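# The Willum hand gripper, club set

The Willum is a hand-held gripper for school clubs, evening classes and student teams who want to teach a robot arm by showing it what to do. You hold it, you do the job with it, and the recording goes off to be used for training. We have been making it at Plurnach for long enough now to have heard from a good many clubs, and this page tries to answer the things people ask us before they order (and one or two they tend to ask afterwards!).

It began as a teaching aid for a single class. Ilir Petkov ran the after-school robotics group at Trurinstead and wanted something his students could pick up in the first session, well before they had learnt to write a line of code. The early bodies were printed in the school workshop and were, by his own cheerful admission, rather heavy for smaller hands. The present one is lighter and has a smooth grey shell that wipes clean, which any teacher who has shared kit between two classes will be glad of.

## Using it with a group

Most clubs start with tidying and sorting tasks, and we would suggest you do the same. Choose a table, put out a few everyday things of different shapes, and let each student have a turn at moving them from one spot to another. Glassware and cardboard boxes go very well together, as one is slippery and the other squashes if you grip too hard, and students learn a surprising amount from the difference. Flowers are harder than they look. Do give people time to be clumsy with it for a session or two before you keep any of the recordings. 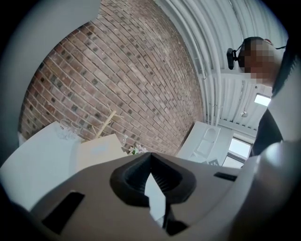
Working in pairs suits nearly everybody. One student does the task while the other keeps the log, noting the name of the task, the number of the attempt and whether it is worth keeping, and then they swap over. Dropped objects should go in the log too. Ilir's students used to delete theirs out of embarrassment, and the group later wished they had hung on to them, so our printed log sheets now have a column for it.

For a term's project, 300 good recordings of one simple task is a sensible thing to aim at. A larger team entering a competition might want 3,000 across several tasks, and that really does need a rota and somebody patient to look after the files. Please label as you go along. We have all tried doing it in one long Sunday and it is no fun at all.

## In the box

- One Willum gripper body with the jaw mount fitted
- Finger pieces, 3 pairs
- Hoxha charging cradle and lead
- A pad of log sheets, plus a file you can print from when they run out
- The club handbook, with a term of session plans

You will need a laptop of your own. The software is on a download link inside the front cover of the handbook, and any reasonably recent machine will manage it.

## Looking after it

Wipe the body with a barely damp cloth and keep the charging socket dry. Crumbs and fluff do find their way into the jaw mount, and a soft paintbrush is the best thing for getting them out again. Finger pieces wear with use and can be changed by hand without tools, though the first change is always stiff, so please don't let anyone go at it with a screwdriver. A full charge gives up to three hours of recording, enough for most club evenings with the usual pauses for biscuits and arguments.

## Price and ordering

The club set costs £181, including delivery within the UK. Schools can order on account and pay at the end of the month. Spare finger pieces are sold by the pair, and we keep them in stock all year.

New sets normally go out within a week, a bit longer in April when the competition teams all order at once. If you would like to try a Willum before spending club money on it, write to us and ask for the loan set. It comes in its own case, and you may keep it for a fortnight.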